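Unit 9. Learning Manipulation from Hand-Held Gripper Demonstrations

Reading before class: the Dimura method note, sections 2 through 4. Bring your calibration results from the previous lab.

9.1 Why collect without the arm

Teleoperation gives clean joint data, but it ties each demonstration to one arm and one operator station. A hand-held gripper removes the arm. The operator carries the end effector, a camera mounted on it records the view, and the pose of the tool is recovered afterward. The policy is then trained on relative tool motion and jaw width. At run time the same finger geometry is mounted on whatever arm is available.

The cost is that joint limits and arm speed are absent from the data. A demonstration can be easy for a wrist and impossible for a six-axis arm. The Dimura pipeline handles this with a feasibility filter, covered in 9.4.

9.2 Cloth: the state problem

A rigid object has a pose. A towel does not, or has one with so many parameters that we stop calling it a pose. The usual working choice is to drop explicit state and let the policy condition on wrist images over a short window. What matters at the contact is which layers are between the pads, and jaw width is a weak signal for that because pile compresses. 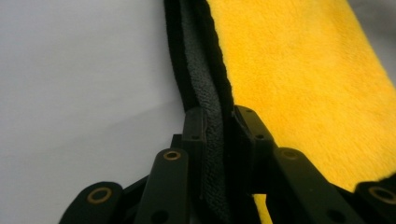

Fig. 9.1. Edge grasp on a folded microfiber towel, plush face and looped face both in view.

Two labels are attached to every cloth grasp in the Himik set: edge or interior, and single or multiple layer. Annotators work from the wrist view alone. Where the layer count cannot be read from the image, the label is left blank and the sample is masked in the auxiliary loss. Do not fill blanks with the majority class; last year's projects did this and the layer head learned nothing.

9.3 Two-handed episodes

With two tools the relative pose between them matters more than either absolute pose. Small drift in each tracker adds up, and a few millimeters is enough to turn a shared hold into a miss. We therefore express each action in the frame of its own tool and add the inter-tool transform as an observation.

Time alignment comes first. Record a sync gesture at the start of every episode, then check the offset again at the end. Discard the episode if the two offsets differ by more than one camera frame.

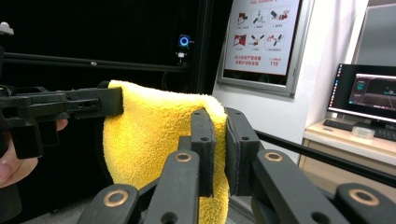 Nnamdi Mohammed objects that discarding on offset throws away too much: a linear correction between the two sync points recovers most episodes, and he would keep them with a lower weight. The point is fair for slow motions. For handovers we keep the strict rule — the contact events are short and a residual error falls exactly where the supervision is needed.

9.4 Filtering and the baseline result

The course set holds 194 episodes. The feasibility filter replays each tool path through the inverse kinematics of the target arm and rejects any path that exceeds a joint or velocity limit. It removes 31. Of the remainder, 65 are two-handed and are used only in Assignment 2.

Rigid objects with open structure need separate care. Thin wire gives the depth estimate very little to work with, and background shows through between the members.

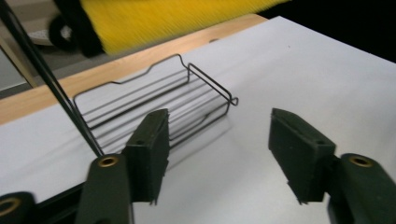
For this class of object the baseline drops depth entirely and uses color images with random background replacement during training. Masks come from the Fudusen segmenter and must be checked by hand on a sample of each episode — thin parts are the first thing it loses. Approach direction is left free in the action space; constraining it made training faster and the resulting policy worse on rotated placements.

9.5 Exercises

1. Derive the relative action for tool A when the world frame is shifted by an unknown constant transform. Show that the shift cancels.

2. Repeat for the inter-tool transform when each tool is tracked in its own map. State what must be known for it to be usable.

3. Train the cloth policy with and without the layer head. Report grasp success for edge and interior grasps in separate columns. A pooled figure will be returned unmarked.

4. Implement the linear offset correction proposed in 9.3 and compare it with the strict rule on slow episodes only.

Submit code and a two-page report through the Nwachukwu server by the end of November. Questions on the filter go to Tirta Wuisan.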